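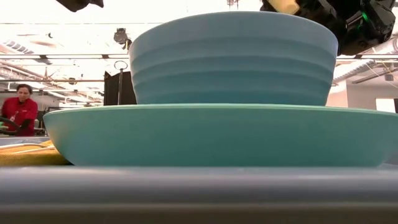 MEDIA RELEASE

For immediate release: 17 January 2026

Clurero opens its Rustcombe workshop to the public for a day of robot demonstrations

RUSTCOMBE: Robotics firm Clurero will open its Rustcombe workshop to visitors next month for a full day of demonstrations. The program centres on the ordinary jobs its robots are being taught to do, including stacking bowls, folding cloths and clearing a table.

It will be the second time the workshop has opened its doors. The first open day, held in December, drew 261 visitors, well over what the company had planned for. Many were from Rustcombe itself and had not known what the building was used for. A large share of the questions on the day were about kitchen and dishwashing work, and the company has changed the program to suit.

Entry is free but places must be booked. There are 536 places in total, spread across morning and afternoon sessions. Each session runs for a little under two hours and takes in the main work floor, the small parts room and the training bay.

What visitors will see

The main demonstration is the stacking table. A robot arm fitted with a two-fingered gripper works with plastic mixing bowls and serving bowls of different widths, which it has to sort, nest and place on top of one another. Staff will change the order of the bowls between runs, and visitors will be asked to choose which bowls go out and where they are put.

Bowls are a harder job than they look. Nested bowls tend to stick together, the rims are thin, and a wide bowl can tip if it is picked up on one side only. The arm does not always get it right. Visitors should expect to see some dropped bowls and some attempts that have to be started again. Staff will talk through what went wrong when this happens.

The second demonstration is cloth handling. Cloths and tea towels have no fixed shape, and a robot that can pick up a bowl may still have trouble finding the corner of a towel. Clurero began work on this task last winter and will be showing it to the public for the first time.

In the training bay, visitors can try guiding an arm by hand controller. Each turn lasts a few minutes. The task is a simple one, moving a cup from one mat to another, and no experience is needed. Children aged eight and over may take part with an adult beside them.

Tests with a working kitchen

The open day comes as Clurero starts the next stage of its work with Vasylenko, a catering supplier that runs shared kitchens in Rustcombe and nearby Jekesham. Under the agreement, Vasylenko has lent the workshop 115 items from its own stock, among them bowls, trays, tubs and serving utensils. These are the same items its kitchens use every day, with the scratches and worn rims that come with regular use.

Clurero said the loan had already changed the way it tests. Until last year most of its practice runs used new items bought in matching sets. Worn items behave differently in the gripper, and several grasps that worked well on new bowls had to be taught again.

Vasylenko said it had no plans to put robots into its kitchens this year. Its interest is in the end-of-shift work that is hardest to roster, mainly sorting and putting away clean dishes. The two companies will review the results in spring and decide then whether to try an arm in the Jekesham kitchen outside serving hours.

Jobs and training

Clurero employs 16 people at the Rustcombe workshop. About half work directly with the arms, setting up tasks, guiding the robots through them and checking the recordings afterwards. Most came to the job from other fields, including hospitality, warehousing and the building trades, and were trained on site.

The company expects to advertise more operator positions before the middle of the year. Staff will be on hand at the open day to explain what the work involves, what the shifts are like and how to apply. A short printed guide will be available at the front desk.

Schools and community groups

The first morning session has been set aside for schools and community groups. Teachers may bring up to one class each and should book as early as they can. Worksheets suited to upper primary and lower secondary students will be sent out ahead of the visit on request.

Visitor information

The workshop is on one level and all areas on the tour are wheelchair accessible. Accessible parking is next to the main entrance. General parking is limited, and visitors who can take the bus are asked to do so. The Jekesham to Rustcombe service stops a short walk from the door.

Closed shoes must be worn on the work floor. Long hair should be tied back in the training bay. Bags larger than a daypack must be left at the front desk. Photography is welcome except in the small parts room, and flash should be turned off near the arms.

The main floor can be noisy at times. Ear protection in adult and child sizes will be available at no charge. A quieter session with fewer visitors will be held in the late afternoon for anyone who would prefer it, and can be chosen on the booking form.

Tea, coffee and light food will be sold in the front room by Vasylenko.

Bookings

Bookings open on Monday through the Clurero website and close when all places are filled. A waiting list will be kept for cancelled places. Session times and parking directions will be sent with each confirmation.

About Clurero

Clurero develops and tests robot arms for handling household and kitchen items. It is based in Rustcombe.

Media enquiries

Media wishing to attend or film the demonstrations should contact the Clurero front office in Rustcombe to arrange a time. Interviews with workshop staff can be arranged before the open day.

ENDS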